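Ticket: right gripper drops out of tracking, demo station 2
Opened for: open day at Prarkiven, June 19, 2025
Priority: high – doors at 12
Status: closed, one follow-up

Setup is the Wistus hand-held pair, marker cubes on both, recording into Jistora. Demo is the simple one: grip a bottle, lift, put it in the tray, visitors watch the track on the big screen next door. Worked all last week in the Sethi room. Moved everything over this morning, now the right hand track freezes. Left is fine.

What happens: pose for right gripper holds for a second or so, then jumps. Jump can be 300 mm, straight sideways. Log says "marker lost" then "marker found" then lost again. No crash, no USB errors.

Tried so far:
- restarted Jistora, twice. no change
- swapped the USB cables left/right. Problem stays with the right gripper
- wiped both cubes with a dry cloth. no change
- reprinted nothing, cube faces look ok, no peeling corners
- exposure from auto to fixed. Slightly better?? still drops
- ran it with the jaws empty: fine for 500 frames. Closed on a bottle: drops again

So it's something about the bottle grip, or where the hand ends up when I do it. I'm doing it seated, low down, floor tray straight ahead, bottle close to upright. Same posture the visitors will use so I don't want to change that if I can help it.

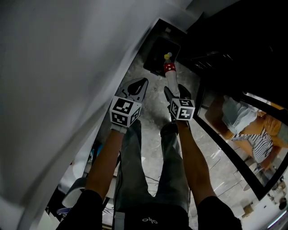 Sethi desk: we had jumps like that at our own open day and the bottle had nothing to do with it. Check what's standing to your right. Any glass or shiny panel near the right hand can give the tracker a second copy of the cube, and it flips between the two. Lifting the bottle brings the cube to the angle where it catches. Hang a cloth over the panel before you touch any more settings. Also check the marker IDs in the config, the right cube list resets if somebody loads the default profile.

Update. Both, kind of. Default profile was loaded, so two faces of the right cube were missing from the list. Put them back – drops went way down but one jump left per run. Then draped a blanket over the panel on the right. Ran 100 lifts with the bottle, no lost markers, no jumps.

Put exposure back to auto, still good. Left it there.

For whoever runs the afternoon slot:
- blanket stays on. Don't let anyone tidy it away
- load profile "prarkiven_floor", NOT default
- cables by the right leg need taping down before vistors come in
- if it freezes anyway, open the jaws, hold both grippers still in front of you, wait for "found" on both, carry on

Follow-up: ask Wistus if the default profile can be locked. Seperate ticket.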